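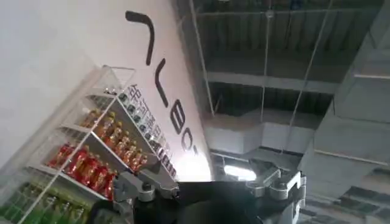 Thread on shelf-picking cells and the documents that should exist before anyone presses start. Mostly bottled drinks, mostly two-finger grippers with a camera at the wrist. Notes from drafting our internal rules, February 2018.

1/ Start with the risk assessment, and write it for the application. The arm has a manual and a certificate. The arm plus gripper plus shelf plus product plus people is a different machine, and the integrator signs for it. If you built it yourself, you are the integrator.

2/ ISO 10218-1 covers the robot. ISO 10218-2 covers the system and integration. ISO/TS 15066 covers collaborative operation. I still get cell descriptions that cite only the first one and then say "collaborative" in the next line.

3/ "Collaborative" describes an operation. It does not describe a product. A force-limited arm carrying a pointed finger is still carrying a pointed finger. Look at the contact area of whatever is on the flange, then at the body region it can reach, then at the pressure limits.

4/ Fingers with exposed linkages need their own page in the assessment. Every joint that closes is a pinch point. We list each one, the gap when open, the gap when closed, and whether a fingertip fits. The form calls this sheet G. Do not merge it with the arm sheet.

5/ Gripper force: record the value set in the controller and the value measured at the fingertip. They differ. On our Zallano test fixture they differed enough that we changed the rule. Measured value is the one of record, remeasured after every pad change.

6/ Loss of power. What does the gripper do with a full bottle in it? Acceptable answers are "holds" or "holds, then is lowered by a documented procedure." "It has never come up" was a real entry on a real form. It went back.

7/ Wrist cameras. A picture that shows no person is not evidence that no person is present. A camera that finds bottles is a process sensor. Unless it is rated as a protective device, it gets zero credit in the safety function. Draw it in a different color on the diagram.

8/ Same camera, separate problem: orientation. At a reach pose the wrist can be rolled far enough that walls and shelves run diagonally through the view. Anyone labeling or reviewing the footage needs the wrist pose logged with each image. Store the timestamp from the controller clock, not the PC clock.

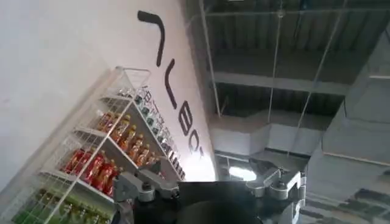

Wrist view at the shelf, left finger over the lower tiers.

9/ Glare. Daylight or a ceiling fixture in view will push part of the image to white. The rule we wrote: the cell is accepted at the worst lighting it will run in, and the test report says what that was. Acceptance with the blinds down covers operation with the blinds down.

10/ Shelf units. Wire and rail shelving moves when you push on it. Fix it to the wall or floor, or show by test that full gripper force at the top tier does not tip or walk it. Front guards and rails count as obstacles in the path plan, including the clear ones. Depth sensors often miss clear ones.

11/ Tiers. Qualify each tier separately. The lowest is usually the worst because the wrist ends up close to the floor and a person's natural response is to crouch next to it. Our Maverine checklist has a line for head height of a crouching adult. Most templates I have seen stop at standing.

12/ Product mix. Record bottle, cap and wrapper type for every item in the acceptance set. Glossy film and bare plastic do not grip alike. A change in packaging reopens the grasp test. It does not have to reopen the whole assessment if the mass and height stay inside the stated range.

13/ Test counts. Our acceptance run was 3,385 picks, with 1,909 of them at full speed and the rest at reduced speed. Report the two groups separately. A blended success rate hides the group you care about.

14/ Stops. Log every protective stop with its cause. If the cause is "unknown," that is a category and it has a limit. Ours is 4 per run. On the fifth, the run is void and you go find out why.

15/ Reset. Reset does not restart motion. Reset, then a separate deliberate start, from a position where the operator can see the whole reach of the arm. If a column or a shelf blocks that view, move the button. I have seen people move the mirror instead. Move the button.

16/ Marking. Floor marking shows the maximum reach with gripper and with the longest product held. Marking the reach of the bare arm is the most common finding in our audits. Second most common is marking that was correct before someone fitted longer fingers.

17/ Change control. Things that trigger a review here: new finger, new pad material, new shelf position, new speed limit, controller update, camera bracket change. Yes, the bracket. It adds an edge at the wrist and it can snag a sleeve.

18/ Paperwork format. We tried the Zasent template and the Tshabalala one. Zasent has better hazard tables. Tshabalala has a proper revision log. We ended up using the tables from one and the log from the other. Some 950 rows in the combined sheet, most of them "not applicable," all of them with initials.

19/ Rows marked "not applicable" need a reason in the next column. One short clause is enough. "N/A, no hydraulic parts." Blank is treated as not assessed.

20/ Asked twice in replies: yes, this applies to demo cells and lab cells. Visitors stand closer than operators do and have had no training. If anything the separation distance goes up.

21/ Also asked: I can't post sheet G itself. The column headings are joint ID, gap open, gap closed, closing force, access from which side, measure taken, checked by.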